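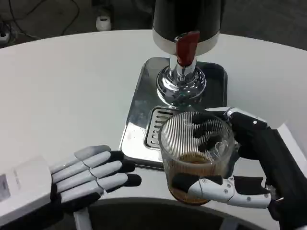
Department of Cosmetic Studies, Grivwood College | Color and Language Group

3. Shade names as descriptions

3.1 Materials

The nail polish industry has a generous view of what counts as a color word. Of the 100 shade names we collected from the Jineck, Tremard and Prata catalogs, a good many made no mention of a color. Jineck favors weather and regret. Tremard likes desserts. Prata, the cheapest line in the set, prefers verbs, and sells a gray called Postpone.

We kept each name exactly as printed, including the punctuation, which in Tremard's case meant a great many exclamation points. Names that appeared in more than one catalog were treated as separate items, as they seldom referred to the same polish. "Bare Minimum" is a pale beige at Jineck and a loud coral at Prata. We wrote to neither company for an explanation.

3.2 Procedure

The raters were 16 regular users of nail polish, all of whom bought their own and held firm views about top coat. In the first session they read each name and chose the swatch they thought it belonged to. In the second they saw the swatch and wrote a name for it. The order of items was shuffled for every rater. Belmiro Leitão painted the swatches on clear plastic tips, two coats each, and let them cure overnight. He has asked us to note that the glitters took three.

Swatches were viewed on a neutral gray card under daylight lamps. Raters could tilt the card but could not touch the tips, a rule that had to be repeated.
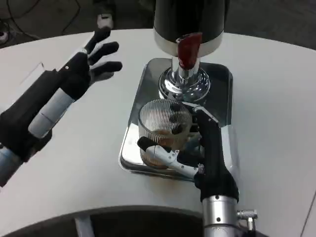 Figure 2. Clear ribbed glass and beverage dispenser with red tap lever, on a round white table.

3.3 Matching names to swatches

Names containing an ordinary color word were matched well, and there is little more to say about them. Food names did nearly as well when the food comes in one color. "Custard" caused no trouble. "Sherbet" divided the group along lines we suspect go back to childhood.

Mood names fared worst. Raters agreed that "Quiet Fury" must be a red, and were shown a lilac. Several asked whether the card had been printed wrong. When the same lilac came up in the second session, the most common suggestion was "lilac," followed by "grandma's soap."

Confidence was a poor guide to accuracy. The raters who described themselves as experts chose faster and defended their mistakes at greater length. We return to this in the next section, where the finish of the polish (cream, shimmer or matte) is treated separately, and where Postpone finally causes difficulties of its own.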